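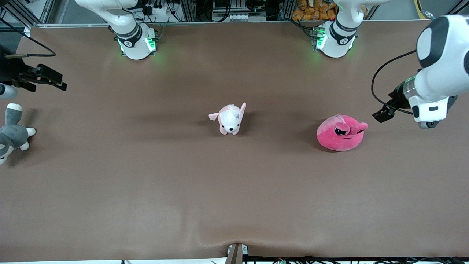
My sister-in-law sent me a link in January to a woman who got rid of nearly everything her children owned. Ten toys each, that was the rule. The rest went to the charity shop, and by her account the children were calmer within a week, slept better and had started making up long games with wooden spoons. More than 1,000 people had left comments underneath, most of them saying they were off to fetch the bin bags.

I read the whole thing twice and I still don't believe it.

I don't mean she's lying. I expect her children did go quiet for a week. Mine went quiet for a week when we had the kitchen floor up, and I didn't write a post telling everybody to take up their floor.

What bothers me is how sure these people are. Rhea Lagman, who I've known since our eldest two were at nursery in Herkuscombe, did the toy rotation version. You put most of it in the loft and swap the boxes over every few weeks. She bought the storage tubs (Sunden, the ones with the clip lids, not cheap) and a set of printed labels. When I asked her in the spring how it was going she said it was going brilliantly. When I asked which box was out at the moment she had to think, and then she said all of them.

I asked where the evidence was and was sent a magazine article. The article mentioned a study. I went looking for the study and found another article. Perhaps it's out there somewhere and perhaps it's very good, but the people quoting it at me hadn't read it either. Even if toddlers do play longer with four toys in front of them than with a heap, that's one afternoon in a room they've never been in before. It doesn't tell me what happens in a house with a nine-year-old who knows exactly what she had and wants to know where it went.

And she will know. Noel Lumbao, my neighbour, is past fifty and can still describe the lorry his mother gave away. He isn't a sentimental man. He just thinks she should have asked.

There's also the money side. The woman with the ten toys has a course now. It costs more than I spent on toys last year, and you get a workbook, a calendar and the right to join a group where you can post your empty shelves. I've looked at the shelves. They're lovely shelves. I'd like to see them at half past five when somebody has a cold.

We do clear out, for what it's worth. Twice a year we go through the cupboard, the children choose what goes, and they choose badly. Last time we kept a jigsaw with no corners and lost a perfectly good garage. It all fits back in the cupboard if you lean on the door, and the door has held so far.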